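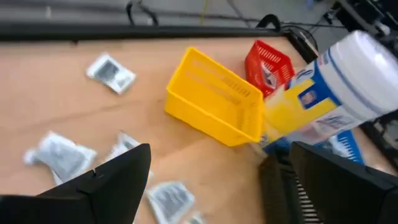

Photo: Jolton Visitor Newsletter

The beach from the show? Have a look before you book

Jolton has been telling visitors for years that its harbour stood in for the fishing village in Liner, the old television drama about a ferry crew. There's a sign at the wharf. There's a walking tour, priced at $40, and a café with a Liner breakfast on the board. What there isn't, as far as I can tell, is much Jolton in the show.

I watched the whole first season again in January, with the pause button handy. The opening titles are clearly shot from the breakwater at Jutbridge, an hour and a bit up the coast. The lighthouse is a giveaway, as Jolton doesn't have one. The main street with the crooked pub is Rolland, and the pub is still there, still crooked, and doesn't charge anyone to stand outside it. I found Jolton in 3 episodes. In one of them it is a car park.

The tour operators have an answer to this. They say the production was based in Jolton, that the cast slept there, and that plenty of footage was shot and never used. Maybe so. I asked to see something on paper and was offered a fridge magnet.

Does it matter? Jolton is a pretty enough place, with good fish and chips and a long, flat beach that suits small kids. If you're driving through, stop for a swim. My quarrel is with the brochure, which promises "15 original filming locations" and then counts the wharf from both ends. Two more of the stops are private houses seen over a hedge, and another is where a set used to be, or is thought to have been.

The council's tourism page says 2,541 people took the tour last year. I'd like to know how many of them went home and checked.

For anyone who does want to see the real spots, start at Jutbridge early, when the light on the breakwater is closest to the titles. Parking is free beside the boat ramp. Walk out as far as the second set of steps and look back at the town, and you'll recognize it straight away. Then head inland to Rolland for lunch. The bakery was the post office in the show and has kept the green door. Buses between the two are few, so take a car if you can.

Readers who have a photo or a call sheet placing the crew on Jolton wharf are welcome to send it in. I'll print it, and a correction to go with it.

2 June 2026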